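Misaki Kuroda folds for a living now, and she will tell you it's the best job she has had.

"I come in, I pick up the grippers, and I'm teaching," she said on a Friday morning at Ulgate, where she has been collecting cloth-handling examples since May. "I could talk about hems all day. Please stop me if I do."

I didn't stop her. Kuroda and her colleague Masanobu Tamura are building a set of examples called Hosoda, meant for a system that has to learn how to handle clothes and household cloth. They record themselves doing the work with a gripper in each hand. When we spoke, the set held 1,265 usable examples out of 1,654 recorded, and both of them knew the numbers without looking.

"The ones we throw out aren't wasted time," Tamura said. "You watch them back and you go, oh, I was pulling with my shoulder there. The gripper was just along for the ride. Then you do it again and it's so much cleaner."

Kuroda had plenty to say about where to take hold. A seam is her favorite place to start - there's more thread in it, it gives the fingers something to close on, and it tells you where you are on the garment.
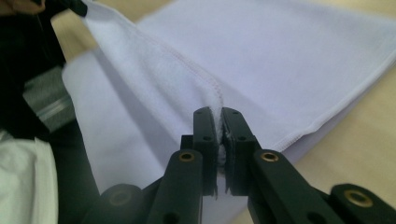 LEARNING FROM SEAMS

"Pinkish-red stitching on a pale knit, I could hug whoever sewed that," Kuroda said. "You can follow it right down the fold to the spot you want. Then you close the tips and you've got this little pinch of fabric, and everything else can happen from there."

Tamura is the one who worries about how the pinch gets made. He came to Ulgate from a tailoring shop and still talks with his thumb and first finger pressed together, as if he had a pin between them.

"With your own fingers you roll the cloth a bit before you grab it," he said. "You don't know you're doing it. With two flat fingers you can't roll, so you have to come in at the right angle and let the cloth bunch up between them. It took me 3 days to stop fighting that. I loved those days, by the way. It was like learning to write with my other hand."

How much cloth to take is still a friendly argument between the two. Kuroda likes a small pinch and a slow lift. Tamura takes more and moves sooner. Emiko Furukawa, who plans the sessions, has asked them both to carry on exactly as they are.

"If they agreed on everything I'd have to hire someone who didn't," Furukawa said. "The system should see more than one good way to do a thing. Two people with good hands and different habits, that's gold for us."

Furukawa keeps a running list of what the set is short on. Roughly 600 of the examples are plain folds on flat cloth, which she calls a fine base and a dull diet. Her wish list for the fall has collars, fitted sheets, things with buttons, and one entry that just says "sleeves, inside out, good luck."

I asked what makes an example a keeper. She said she looks for a clear start, one purpose, and an ending that leaves the cloth where the person meant it to go. Small slips are welcome if the person fixes them. "A fix is a lovely thing to have on record," she said. "You see the corner get away, you see the hand go back for it, and now there's a way out of that trouble for the next time." 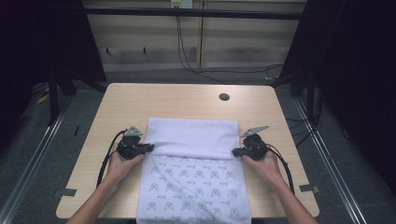

Printed cloth was Tamura's idea, and he argued for it through most of the summer. Early on, nearly everything they folded was a single color, and he felt the system was getting too comfortable. A cloth with owl outlines and script on one side and plain white on the other makes him very happy. "You fold the top over and the owls are gone, it's all white up there," he said. "You and I know it's the same cloth. Does the system know? I want it to have seen that many, many times, with the grippers holding both ends of the fold, so it gets the idea that cloth has a back." He also likes what a pattern does for the people watching the recordings, who can see a crooked fold at once by how the rows sit.

Kuroda agreed, with one complaint. "I read the cloth while I'm working," she said. "I shouldn't, but it's writing! My eyes go to it."

What she wants next is speed, though she was quick to say she doesn't mean hurrying. She means the small pauses before each grip, when she is making up her mind. Furukawa would like to keep some of those in. They had moved on to towels, and whether thirds or quarters came first, by the time I put my notebook away.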